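Print this page | E-mail this article

8 Apr 2021
By Mỹ Lương

Huệ Đồng has taught music and geography side by side in Nalldale for so long that she laughs when I ask where one ends and the other begins. "Oh, I gave up looking for the line," she tells me, pouring us both more tea (we are on our third pot by now). "You sing a river song, and sooner or later some child wants to know where the river goes!"

Her sixth graders started in January with a rowing tune from Skasley, and by the second week they were drawing the harbor, the tides and the old salt road up to Vedholm.
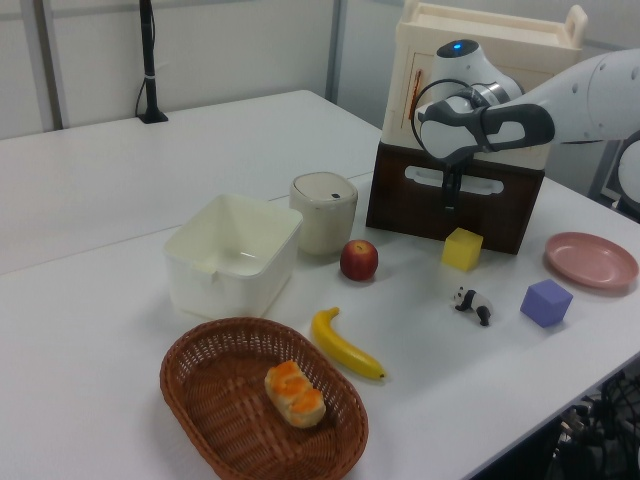 "They learned the chorus first, before I showed them a map at all," she says. "Then I rolled the map out and they started humming at it, and I thought, well, good, we can begin."

I wondered whether the school minded two subjects sharing one hour, and she took her time answering. "My principal asked me which grade book it goes in. I said both, and she let me have 40 minutes more a week."

Next she wants to try a set of harvest songs, with the weather charts to go with them.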